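Why does silver go black?

My gran had a silver spoon that lived at the back of a drawer. It was 70 years old, and when I was small I was sure somebody had burnt it, because it was nearly black all over. Then one Sunday she rubbed it with a cloth and a dab of polish and there was my own face looking back at me, upside down! I've been nosy about metals ever since.

So let's start with the black stuff. It has a name, and the name is tarnish. It looks like dirt but you can't wash it off with soap, because it's a new substance that has grown on the outside of the silver.

What is it made of?

Air is a mixture of gases. Most of it is nitrogen, a good chunk is oxygen, and then there are tiny amounts of all sorts of other things floating about. Some of those contain sulphur. You may have met sulphur already without being introduced: it's part of what makes a bad egg smell so awful (sorry).

Silver and sulphur get on very well. When a bit of sulphur gas touches silver, the two join up and make something called silver sulphide. At first the layer is so thin that it looks yellowish, a bit like weak tea. As it gets thicker it goes brown, sometimes with purple or blue patches, and in the end it goes black. It can take weeks or it can take years, depending on where the silver is kept.

Eggs are famous for this. If you eat a boiled egg with a silver spoon, the spoon can go dark before you've finished your breakfast. That's why posh egg spoons were often made of bone or horn, or had a layer of gold on the part that touched the egg. Wool and rubber bands can do it too, only more slowly, so don't wrap your best necklace in a woolly sock.

Is tarnish the same as rust?

They're cousins. Rust happens to iron, and it needs oxygen and water. Rust is flaky and keeps falling off, so there's always fresh iron underneath waiting to go rusty as well. An old bike left in the rain can end up with holes in it. Tarnish is much gentler. It clings to the silver in a thin skin, and underneath the metal is mostly fine.

Copper has its own version. New copper is a lovely pinky orange, then it goes brown, and if it's left outside for years and years it can turn green. Look up at old church roofs and you might spot it.
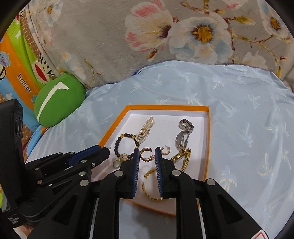
A gift box of jewellery, open on a light blue sheet.

Then what about gold?

Gold is the odd one out. It hardly joins up with anything, so it stays yellow and shiny even if it's been buried in mud for thousands of years. People who dig up old treasure can find a gold coin that looks as if it was dropped last week, lying next to a silver one that's gone as black as liquorice.

But (there's always a but) most gold rings aren't pure gold. Pure gold is very soft, so jewellers mix in other metals such as copper and silver to make it tougher. A mixture of metals is called an alloy. Those extra metals can tarnish a little, and that's how a cheap ring sometimes leaves a green mark on your finger. The green comes from copper mixing with the sweat on your skin. It looks horrible, but it washes off.

My friend Virgil Jitaru mends necklaces for a living, and he told me that the silver people wear every day often stays brighter than the silver they save for best. All that rubbing against skin and clothes helps to keep the tarnish away.

Try it yourself

You'll need a grown-up for the hot water, and you must ask before you use anybody's silver! Leave out anything with pearls or stones in it.

1. Line a bowl with kitchen foil, shiny side up or down, it doesn't matter.
2. Put in 2 big spoonfuls of bicarbonate of soda.
3. Ask your grown-up to pour in hot water, some 60 degrees or a bit more. It may fizz.
4. Lower in a tarnished silver spoon so that it touches the foil.
5. Wait for 3 minutes, then have your grown-up lift it out with tongs and rinse it.

The sulphur lets go of the silver and the aluminium in the foil takes its place, so the silver from the black layer is left behind on the spoon. Have a sniff while you wait. If you catch a whiff of bad eggs, you know who's responsible.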